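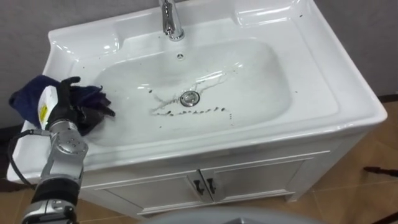 Can a team practice the basin task before its arm has been calibrated?
Practice runs are allowed only after calibration. An arm that hasn't been calibrated that day stays powered down, and the team can use the time to write up its log.

Section 5: Setting up the basin task
Skorkstead Robotics Club, Kalum student project
Revised 5/6/21

This section covers the wiping task for the Skillesgate household event. It assumes you have finished Section 2 (arm and hand assembly check) and that the Kalum software is already installed on your team's laptop. Teams that joined after April should read the old notes on hand control too, as some of the menu names changed.

What you need

– The Kalum arm with the multi-fingered hand fitted
– The team laptop and its charger
– Cloths from the bin marked CLEAN
– The dirt mix, in its lidded tub
– A spray bottle of plain water
– Paper towels
– The task log

Preparing the basin

1. Shut off the water supply valve under the basin. It stays off for the whole session. The task uses only the water you put down yourself.

2. Close the drain. Check that it is seated all the way, or the dirt mix will wash into the trap when you rinse by hand later.

3. Wipe the bowl and the rim by hand and dry them with a paper towel. Dried-on marks left by the last team will spoil your "after" score.

4. Put a small amount of dirt mix on the floor of the bowl near the drain. Spread it with a gloved finger. Specks that land on the rim can be left where they are, but write them in the log.

5. Spray the mix lightly and wait two minutes. It should be damp enough to smear. If water is pooling in the bottom of the bowl, blot it with a towel and spray less next time.

Note: The dirt mix is potting soil and cornstarch. Don't add coffee grounds. They were used last year and they scratch the camera cover when they get flung.

Positioning the robot

6. Roll the base up to the basin and lock the wheels. Leave enough room for the elbow to bend without touching a wall. If the elbow limit warning comes up on the laptop, back the base away and try again.

7. Route the arm cable on the outside of the arm, with a loose loop at the side. A tight cable pulls on the wrist when the arm reaches across the bowl, and the force readings drift.

8. Keep all other cords flat on the floor and out of the walking path. Tape down any cord that has to cross it.

9. Press the emergency stop once and release it. The laptop should show STOPPED and then READY. Do this every time the base has been moved, even if it was only moved a little.

CAUTION: Hands stay out of the bowl whenever the laptop shows READY or RUNNING. To fix a cloth or pick something up, press the emergency stop first and tell your partner you have done it.

Giving the hand the cloth

10. Dampen a cloth and wring it out well. Use a dark one for practice. The white cloths are saved for scored runs, where the judges look at how much dirt was picked up.

11. Bunch the cloth loosely and lay it on the rim on the same side as the arm. Part of it can hang over the edge. A cloth that is folded flat is harder for the fingers to grip and tends to slide out in one piece.

12. On the laptop, choose Hand, then Close Soft. The fingers should curl over the cloth and press it down. If one finger catches on the rim, choose Open, move the cloth slightly toward the bowl, and close again.

13. Choose Lift Test. The arm raises the hand a short distance and holds it there. If the cloth stays in the hand, go on to the practice run. If it drops, repeat from step 11.

Note: Don't use Close Firm on the basin. It is meant for the sponge block. With a thin cloth the fingertips end up pushing straight on the ceramic.

Practice run

14. Set the speed to 20 percent. New teams keep it there until an adviser signs the log. Set the wipe pattern to Inward, which starts at the rim and works down to the drain.

15. One student runs the laptop and the other holds the emergency stop. Say "starting" out loud, wait for the answer, and press Run.

16. Watch the cloth more than the arm. If it rolls up under the palm, stop the run and reset the cloth. The pattern will go on to the end whether or not the cloth is touching anything, so a finished run doesn't mean a clean bowl.

17. When the laptop shows DONE, press the emergency stop and look at the bowl. Write down where dirt is left. The usual places are right against the drain ring and under the faucet, where the hand has to tilt.

CAUTION: Keep the hand clear of the faucet. The fingers can be knocked out of alignment by a light bump. If it happens, stop, log it and go back to Section 2. Don't bend a finger back by hand.

If something goes wrong

Hand won't close: Check the connector at the wrist. It works itself loose, mostly after the arm has been carried.

Cloth slides but dirt stays put: The mix has dried out. Spray it again and repeat the run without adding more.

Streaks across the bowl: The cloth is too wet. Wring it out or take a fresh one.

Arm stops partway with a force warning: Raise the wipe height one step in the settings. If the warning comes back, ask an adviser before raising it again.

Putting things away

Park the arm before switching it off. Used cloths go in the wash bucket, including ones that look clean. Rinse the bowl by hand with the spray bottle and wipe the dirt out with paper towels so that it goes in the trash and stays out of the drain. Turn the supply valve back on last. Logs go in the Sutherland room, in the tray for your team. Section 6 covers the mirror task, which uses the same cloths and a different wrist setting.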